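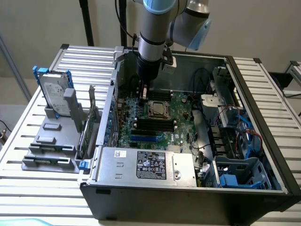
Robotic arm over an open desktop computer tower

Can I wear a vintage Ganmont blazer to a summer wedding?

Posted by pleatsplease, May 2018

Hi all! I finally found the blazer I've been hunting for since college – a double-breasted Ganmont in cream linen, shoulder pads and all – and I got it for 28 dollars at a church sale. I'm over the moon! My cousin is getting married in August, outdoors, and I'd love to wear it with wide navy pants. My mother says cream is too close to white and that guests will talk. It has a yellowish cast in daylight, if that matters. Would you wear it? And if I do, should the shoulder pads come out? They are big. Really big.

Kohei Koyama

What a find! I collect linen from that period and I'd wear it in a heartbeat, but ask the bride first. Send her a photo of you in the whole outfit, taken outside, and let her answer for herself. Navy pants do a lot to keep it from looking bridal, and a printed blouse underneath (I'm picturing something loud in green) would help even more.

Please don't cut the pads out! Turn back the lining at the armhole and see how they're held. On my own Ganmont they were tacked with a few loose stitches, so I took them out in an evening and put in a thinner pair from Noguchi, the notions shop. Keep the old ones in a labeled bag. Without any pad at all the sleeve head tends to collapse, and on a double-breasted cut you'll notice it right away.

Press it on the wrong side with a damp cloth, and hang it on a wide hanger overnight.

hemline_hattie

Cream is white. Sorry. Wear it to the rehearsal dinner.

tuesdaytweed

I wore an ivory Sulletti jacket to an outdoor wedding with 50 guests and got nothing but compliments, so I say go for it if the bride is happy! You could also dye it. Linen takes tea beautifully, but the lining and the thread may come out a different shade, so test a hidden bit of seam allowance first. I love the big shoulders, by the way. Leave them in!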